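### 4.2 Rules for picking hinged instruments

1. Before the session, the operator signs the cell log. For the Utov cell, this is Milagros Esteban or her substitute.
2. Lay the drape and put the instruments on it. Do not place one on top of another.
3. Set the approach speed to 15 mm/s and the grip force to 10 N.
4. Bring the open fingers down to the handle end of the instrument, and stop.

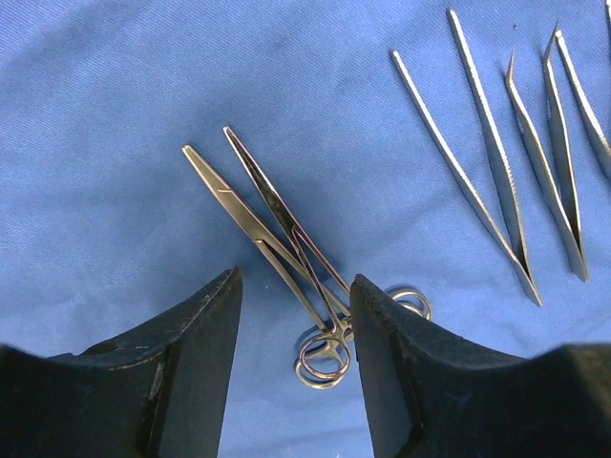 5. Check that each ring has free space to move before you close the fingers. If a ring is under a finger, go up and repeat step 4.
6. Close, wait 2 seconds, then lift.

**Caution:** Never put your hand inside the cell while the drives are on, also not to correct a small thing.

**Note:** Finger pads are changed after 2000 cycles. Write the change in the Jendwood sheet and inform Adalberto Cavalcanti.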